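Part-time room and fruit service attendant, Bravley Guest House

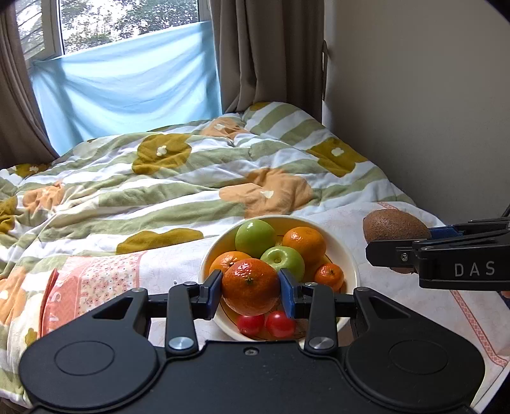 Bravley is a guest house with 12 bedrooms, run by Plenura. We are looking for one person to join the room team from July. The job is mostly beds, bathrooms and the fruit bowls. Every guest gets a bowl on arrival, and we change what goes in it with the season - apples, oranges and mandarins make up most of it, with a couple of cherry tomatoes at the front when we have good ones. We use plain white bowls with a thin band, and the striped and flowered bedding is washed in-house, so you will be folding a lot of duvet covers.

Hours
34 hours over two weeks, starting at 9 a.m. You will work every other Sunday. Shifts are no longer than 7 hours and include a paid meal break.

What you will do
Strip and make beds, including pillows and duvets.
Clean bathrooms and vacuum.
Wash, sort and set out fruit, and take away anything soft or bruised.
Carry linen up and down one flight of stairs.
Write down repairs in the book at the front desk.

What we ask for
Hotel or cleaning work is useful but we will train you. You need to be on time and able to work alone for part of the day. If you have a citrus allergy, please tell us before you apply - you would be handling it every shift.

Training is four paid mornings with Saskia Rakena, who runs the room team. Shoes and aprons are supplied. Parking is free behind the Hoani building.

To apply, send a short note about your past work to Hamish Quinlan, or leave it at the front desk before 4 p.m. Include the days you can't work and a phone number.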